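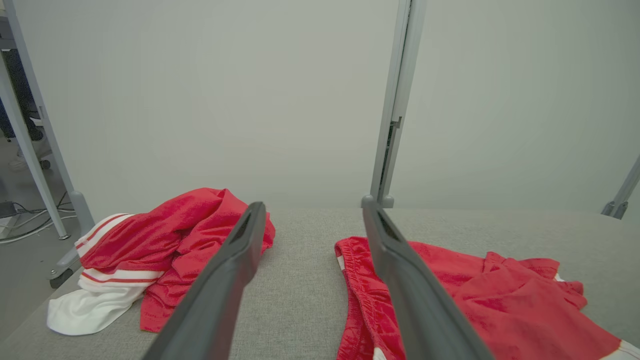 Lasero promises a club kit laundered, folded and back on the shelf by the next practice. Clubs that signed up in Skollum last November may want to read the terms again.

The company now charges $10 for each player's set, up from a flat team rate of $654 a season. It says the new price pays for better sorting and a neater fold. How much a neater fold is worth to a team that will pull the shirts on and get them muddy within the hour is a question the price list leaves alone. 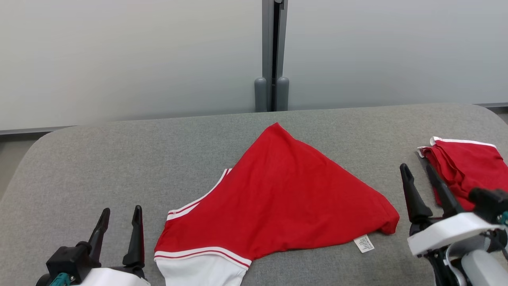

Shiny knit is hard to fold well. It slides, the sleeves creep out, and a striped hem shows every crooked edge. Anyone who has done a team's wash at home knows the pile looks fine until somebody moves it. Lasero says 86 percent of its customers are "satisfied with presentation." It does not say how many were asked, or what the rest complained about.

The firm also advises clubs to leave care labels in, and says it can't promise the right wash for a shirt without one. Fair enough, but plenty of players cut them out on day one because they itch. The terms, dated 2025-06-04, put any shrinking or color bleed on unlabeled items down to the club. With red and white in the same garment, that is a big thing to sign away.

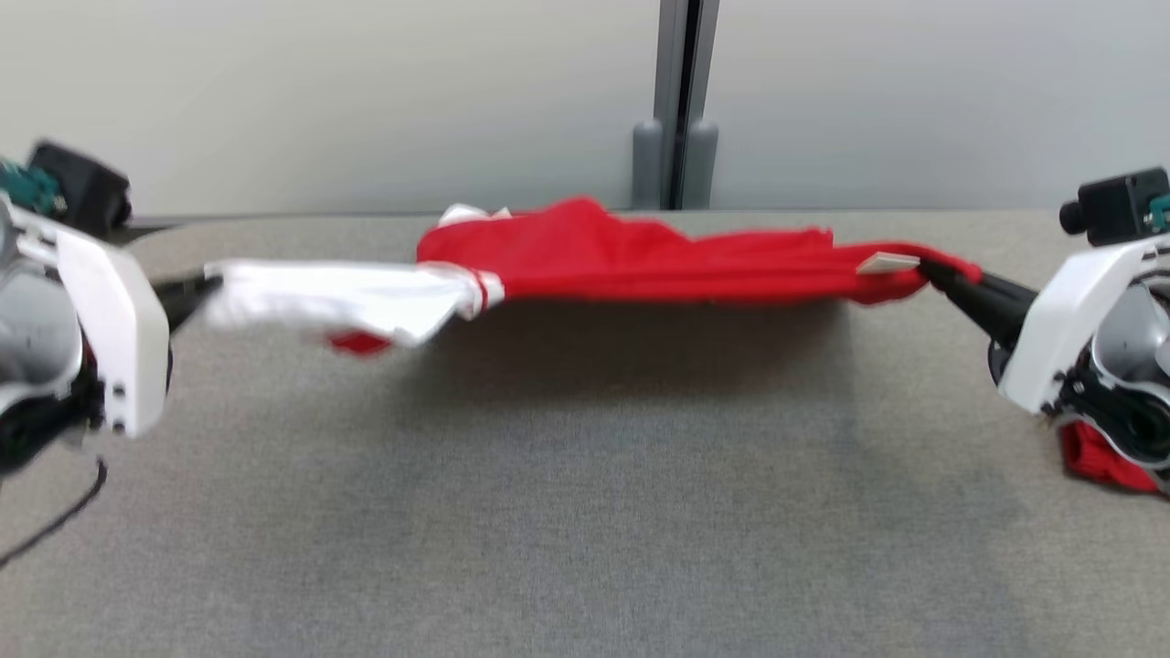 Kuusisto, a smaller laundry across town, still takes kit by the bag and returns it in a bag, unfolded. Its price has not changed. Lasero says it will review its rates once 100 clubs have joined, and would not say how many it has now.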